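Home | Trail Map | FAQ | Get Involved | Contact

Print this page | E-mail this page

Weltby Creek Path: your questions, my answers

I'm Yupin Chuensuk, and I look after the path project's mail. These come up a lot, so I've put them in one spot!

Where does the path go?
From the Porville library down to the old mill bridge, then along the creek to Weltby. The last piece, 508 yards behind the ball field, is still gravel (fine on a mountain bike, a bit of a slog with a stroller).

When will that piece get paved?
October, if the weather holds. We're short $1,260 on the local match, and Dumisani Oosthuizen at the town office tells me the crew can't be booked until we have it. So yes, I'm going to ask you for money again. Sorry!

Can I bring my dog?
Please do! Leash on, bags in the box by the bridge.
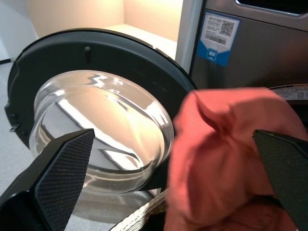 Are horses allowed?
On the gravel, yes, but keep them off the pavement. I know some of you don't love that answer. Kgomotso Engelbrecht has been talking with the landowners on the north bank about a separate dirt track, and I'll post news when I have some.

Is the path plowed in winter?
Only the first two miles out of Porville. Past that we leave the snow for the skiers, who wrote me a whole stack of letters about it last year.

How do I give?
Checks go to the town office, marked "Creek Path" on the memo line. Any amount helps, and we mail out receipts.

Last updated 28 Aug 2025

Share (2) | Comments (0)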